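How to Run a Simulated Door Demo at Your Open Day

I signed up to run the simulator table at the Zavombridge open day last October, mostly because the other choice was parking. I'd do it again! If your club wants to try one, this is how I'd go about it.

Start with one task. I picked doors, because everybody has an opinion about how a door works and people will happily shout advice. I built mine in Rind on a secondhand laptop, and it took me a couple of evenings to get a house I liked.

Next, sort out your views. Give visitors one view from up on the robot, looking out over its arms, and one down at the gripper. People need the first to know where they are and the second to line up with the handle. Switch between them on one big key (I put a green sticker on mine).

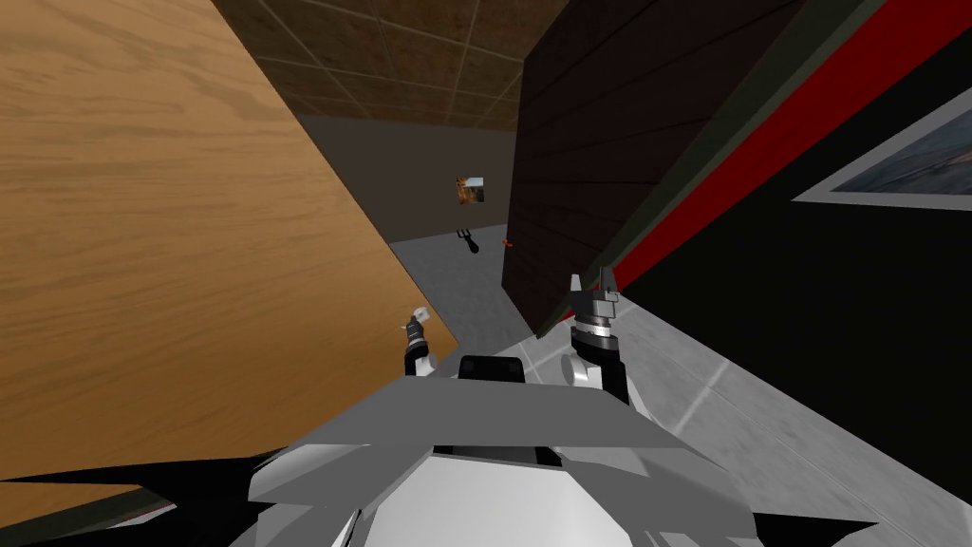
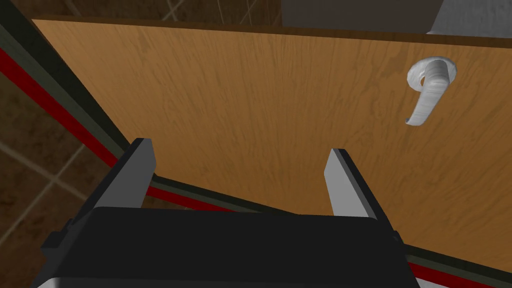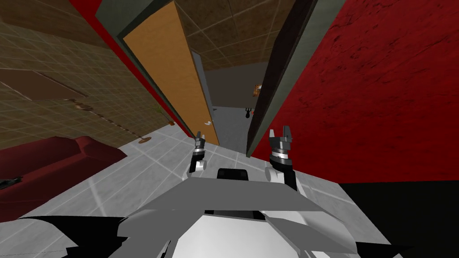
Save your start positions before the doors open. I keep three – far, near, and right up close – and little kids always get the close one. Without saved starts you'll spend the whole day driving the robot back across the floor while a line builds up.

Then slow everything down. I set the arm speed to 200 and dropped it to 110 after lunch, when the younger crowd showed up. Anything faster and the arm swings past the handle before they've let go of the stick.

Set a turn limit too. Two minutes felt mean on paper, but it was plenty, and the folks waiting could see they'd get a go. We had 747 visitors through the hall and I swear half of them wanted a second try.

Last thing, bring a spare controller and a long extension cord. The outlet at our table was behind the stage, and I ended up borrowing a cord from the bake sale.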